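The notice from Clerkow said that residents leaving Plallham House should put "items of particular value" in a clear bag, so that the contents could be checked without being opened. Etenesh Assefa read it twice at her kitchen table and did not believe a word. In her experience, people who wanted to see into your bag wanted to see into your bag, and the rest was typing.

"It's for insurance," said her nephew Mesfin.

"Whose?"

He didn't know. He had come over on the Monday to help her pack and had so far carried one chair from the hall to the bedroom and then back again. Berhanu, his brother, was meant to bring the van. Berhanu had been meant to bring the van on Saturday.

The bags had been delivered flat, one to each door. She had to admit it was better made than she'd expected. It was clear plastic with beige fabric sewn along the edges, the kind of thing you'd keep a good blanket in, and it crackled whenever either of them went near it.

"That's a nice bag," Mesfin said.

"They've spent 2 pounds on it so that we'll think well of them. What did they spend on the lift?"

The lift had been out since November. Clerkow had sent a letter about that too.

## The list

There was a form to go with the bag. It asked for each item, its age and its value in pounds. Etenesh wrote "coffee pot" and under value she put 400. Mesfin looked at the coffee pot, which had a chip in its spout and had been mended at the handle with something brown.

"Auntie, it isn't worth four hundred."

"Did they ask what you think?"

"They'll ask for a receipt."

"Then they can write to my mother."

She wrote down the photographs in their tin and left the age blank, as the photographs were all different ages. She wrote down her father's watch. She did not write down the letters. Mesfin saw her not writing them down and went to look out of the window for the van.

Kiros Lemma from across the landing came in without knocking, as he had done for nineteen years, and asked whether she had put her name on the bag. He had heard that bags without names went to a store in Kurian and did not come out again.

"Heard from whom?"

"Fasil Kumsa."

"Fasil Kumsa told us the building was going to have a swimming pool."

"There was a drawing," said Kiros, rather hurt. "The pool was in the drawing."

He had filled his own bag already. When she asked what was in it he said papers, mostly, and his good shoes. Then he stood about until she gave him tea.

## The table

By four o'clock she had cleared the white table and wiped it down, and she put the bag on it to think. Everything else in the flat could go into boxes and she would not mind where the boxes went. She had moved before. You lost a few spoons and found somebody else's scissors, and after a month you couldn't have said what had been in which box. This was different because somebody in an office had told her to choose, and she had never cared for being told to choose by people who would not be there afterwards.

She tried looking through it the way the man from Clerkow would. The plastic had creases in it that caught the light, and whatever was on the other side went soft and bent.

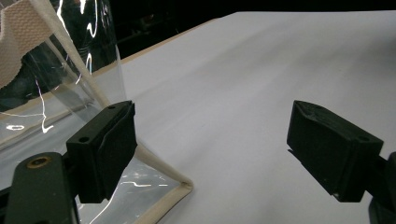 ## What the man said

He came at five, with a badge and a folder, and he was younger than Mesfin. He had 163 flats to do, he told them, and he said it as if they might like to congratulate him. He picked up the form.

"Coffee pot, four hundred," he read.

"Yes," said Etenesh.

He turned the bag a little on the table. The pot was in it by then, wrapped in a tea towel, with the tin and the watch, and underneath them a brown envelope as thick as a loaf.

"And the envelope?"

"Is it on the list?"

"No."

"Then you can't lose it, can you?" she said. "You can only lose what's on the list. I read your notice."

Mesfin became very interested in the chair.

The man thought about this for longer than she'd expected. She had been ready for him to say it was policy. He took out a pen, wrote 457 on a paper label, tied the label round the neck of the bag and asked her to sign beside the number.

"You could carry it yourself," he said. "There's no rule. Most people are putting them on the lorry, but there's no rule that you have to."

"It doesn't say that in the notice."

"No," he said. "I told them it should."

She looked at him for some time. She did not trust him any more than she had at the door, or only slightly more, and she signed the label in small letters so there would be no room to add anything.

Berhanu rang at twenty to six. He was at the new place in Finano, he said, with the van, waiting for them. He had been there since three and wanted to know what was keeping everybody.

Etenesh gave the phone to Mesfin, put on her coat and picked up the bag in both arms. It crackled all the way down the stairs.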